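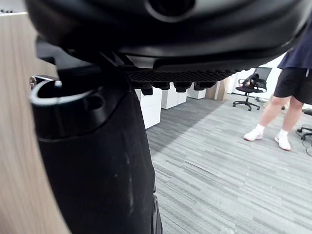 Volley cell - fault review meeting
Minutes, January

Present: Nesrin Kozan (chair), Miroslava Onyshchenko (minutes), operations, maintenance, safety
Apologies: Rotlow field service

1. Previous minutes
Accepted with one correction. Under item 4, "brake test" should read "brake release test". The overdue action on spare cable ties is closed.

2. Fault on the Volley arm
Kozan gave the sequence from the controller log. The arm was running the bag handling routine under the Joline task software. At cycle 799 the gripper received an open command and reported "open" back to Joline. The finger had not moved. Joline accepted the report and started the retract move with the bag still held. The bag was dragged toward the edge of the table, the wrist force limit tripped, and the arm stopped.

The operator pressed the emergency stop after the arm had stopped on its own. No injury. No damage to the table. The bag was torn along one side and was thrown away before anyone measured the tear.

Maintenance asked why the gripper would report "open" without moving. Kozan replied that the report comes from the motor side of the drive. If the coupling slips, the motor turns, the count is correct, and the finger stays where it is. There is no sensor on the finger itself.

3. Inspection
The gripper was taken off and opened on Sunday. The set screw on the finger coupling had backed out far enough to let the shaft turn under load. There was no trace of thread lock on the screw. The maintenance sheet shows the coupling was last refitted by us and not by Rotlow, so this is not a warranty matter.

The scuffs on the finger were discussed. Maintenance considers them cosmetic. Onyshchenko asked that they be recorded anyway so that new marks can be told from old ones. Agreed.

Rotlow's written advice is to check the coupling every 3,000 cycles. Our sheet had no interval for it at all. The meeting settled on 2,000 until there is a reason to change it.

4. Film and bag handling
Onyshchenko raised a separate point. With thin plastic the force reading at the finger is low and noisy, and a held bag looks much like no bag. The log shows the force value during the failed release was inside the band that Joline treats as "empty". A rigid part would probably have been caught before the retract move started.

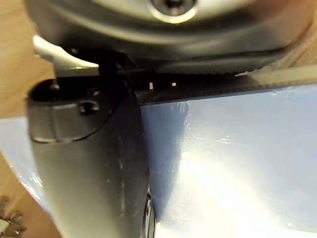
Gripper finger at the plastic, bag handling work.

Two changes were proposed:
- Retract in two stages, with a slow first stage and a force check before the second.
- A camera check after the open command, using the wrist view.

The first was accepted. The second was deferred. Glare on the plastic makes the wrist view unreliable for this and nobody present was willing to set a threshold without test data. Kozan to collect some.

5. People near the arm
Safety noted that the floor beside the cell is used as a walkway and that the arm can be live while people cross it. The force limit worked this time, but it was the only thing that did. Operations objected to a fixed barrier, as it would block the drawers and the second desk.

Agreed for now: floor tape at the reach limit plus a margin, arm at reduced speed whenever anyone is inside the tape, chairs and bags kept outside it. Loose cables to be routed along the wall. Safety will bring a price for an area scanner from Arain to the next meeting. Operations asked that the existing desk layout be kept in the quote.

6. Restart
The arm stays locked out until the coupling is refitted with thread lock and the two-stage retract is loaded. After that, 5 supervised release trials with an empty gripper, then the same with bags. Any false "open" report stops the trials.

Maintenance asked whether the second gripper should be opened as well. Yes, before restart. It was assembled the same week.

7. Actions
Refit coupling, mark screw with paint line - maintenance
Open and check second gripper - maintenance
Two-stage retract in Joline - Kozan
Test data for camera check - Kozan
Add 2,000 cycle check to maintenance sheet - Onyshchenko
Send log extract to Rotlow - Onyshchenko
Floor tape, cable routing - safety
Arain scanner price - safety

8. Other business
The emergency stop button on the pendant sticks slightly on reset. It works when pressed. Replacement to be ordered; the wall button is to be tested at the start of each shift in the meantime.

Next meeting once the trials are finished, same room.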